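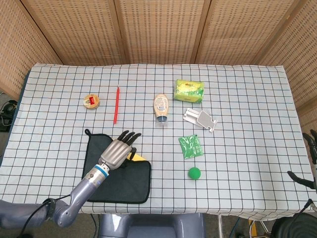

Home | Kitchen | Laundry | Repairs | Ask Bravby

How to Get Wax Out of a Tablecloth

By Cuiping Zou
Aug 25, 2024
4 min read

Candles are sold on atmosphere and remembered for what they do to linens. If yours tipped over during dessert, leave it alone until the wax is hard. Rubbing warm wax pushes it further in, and you will want to rub it.

Once it's hard, put a bag of ice on the spot for 6 minutes, then lift off what you can with the back of a butter knife. A sharp knife works faster and gives you a second problem.

Next, the iron. Set it to low, steam off. Lay plain paper towels under the stain and over it, and press for a few seconds at a time. The wax melts into the paper. Move to a clean patch of paper each time, or you'll just be ironing the wax back in. Stop when the paper comes up clean. A bad spill can take up to 11 rounds, so put something on the radio.

Skip printed paper towels. I once transferred a row of cheerful blue geese onto my aunt's best cloth, and she has kept it for company ever since, by which I mean my company.

Colored wax usually leaves a tint behind. Dab it with rubbing alcohol on a white rag, after trying a hidden corner of the hem first. Then rub in a little dish soap and wash as the label allows. Air dry it. A dryer will set whatever tint is left, and you won't see it until the cloth is back on the table.

Still there? Soak it for 24 hours in cool water with oxygen bleach, if the fabric can take it. Wool and silk can't. Those go to the cleaner, along with a truthful account of the evening.

Next: Red Wine, and Other Guests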